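Kasto > Work surfaces > Covers and cloths > Fitting a gridded table cover

Guides Rooms Tools Search Basket

How to fit a gridded cover to a worktable

30th December

A cover printed with a grid is useful on any table where things get cut, sorted, measured or set out in rows. You can line up paper without a ruler and put things back where they were. It only works if the grid is straight, and a grid that is slightly out looks worse than a plain cover that is slightly out.

The instructions are for a table that stands with its long side against a wall. If yours stands in the middle of the room, ignore the wall and work from the straightest long edge of the tabletop.

What you need

- a gridded cover, larger than the tabletop by at least 10 cm each way
- double-sided tape, or clips if the cover has to come off often
- sharp scissors
- a long ruler or a straight piece of timber
- a soft cloth
- a pencil

Mine is 200 cm long and 70 cm deep after trimming, on an old dining table. I bought it from Idel as a roll end. Check the print before you cut anything. On cheaper rolls the lines don't always run parallel to the edge of the material, and you should trust the lines.

1. Clear and clean the table

Take everything off and wipe the top down. Run your hand over it. Crumbs and old bits of tape show through as bumps, and a bump in the middle of a square will annoy you every time you write on it. Leave the top to dry fully. Scrape off old varnish drips with a plastic card.

2. Let the cover flatten

Unroll it face down and leave it overnight with books on the corners. In December mine took two nights because the room was cold. Don't iron it unless the maker says you can. Creases across the lines come out more slowly than creases along them.

3. Set the back edge first

Pull the table 2 cm away from the wall so you can get your fingers behind. Turn the cover the right way up and lay it loosely in place. Pick one long line near the back and use that as your guide. Measure from the back edge of the table to this line at the left end, then at the right end, and shift the cover until both measurements agree. Then measure in the middle too. Old tables are often bowed.

Tape the back edge only. Start in the centre and work out to one end, then go back to the centre and do the other.

4. Smooth towards the front

Use the soft cloth and long strokes from back to front. Stop now and then to put the ruler against one of the cross lines. If the line bends away from the ruler, lift the front and smooth again. Don't pull on a corner, as that stretches the squares out of true and they don't recover.

Once it lies flat, tape the two short sides and then the front. Push the table back and look along it from the front. The farthest line should run level with the foot of the wall behind, with the same narrow strip left over from one end to the other. On a white cover with thin black lines, against a pale grey wall, any slant shows up at once.

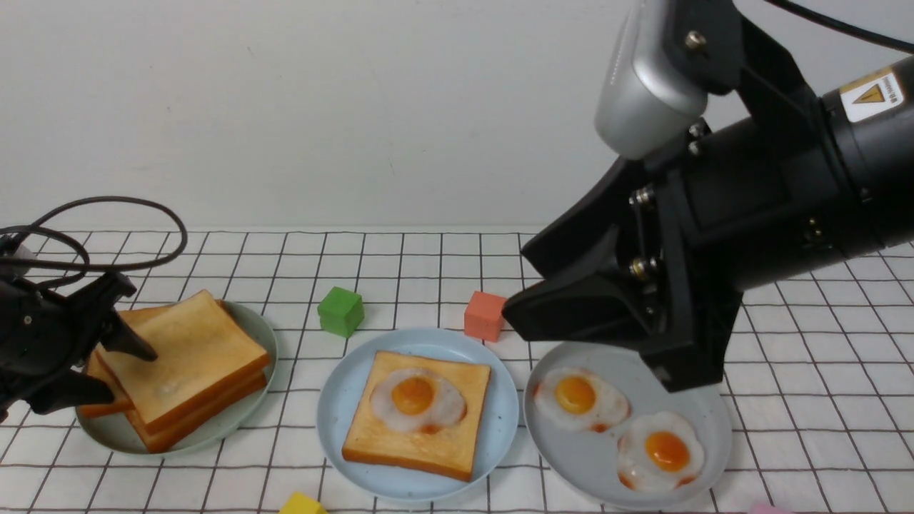 5. Trim the overhang

Mark the cut in pencil on the underside. For a neat front, leave enough to fold under the edge and tape below. At the corners, cut out a small square before folding so the material doesn't bunch up. Cut a little less than you think and try the fold first.

6. Setting things out on it

A coloured block or a grey plate is easy to see on white squares, so you don't need labels for most jobs. Pale card and white thread are the awkward ones. I put those on a sheet of dark paper lined up with the grid.

If you want fixed places for things, count squares from the back left corner and write the numbers on a strip of tape along the front edge. Ink on the cover itself is hard to get off. The Bandent marker I tried was sold as washable and left a grey shadow.

Looking after it

Wipe with a damp cloth and a drop of washing-up liquid. No scouring pads, they take the print off. Put a cutting mat down before using a knife, and a trivet under anything warm. If a corner lifts, replace the whole strip of tape on that side. Patching it with a short piece leaves a ridge.

70 shares 10 comments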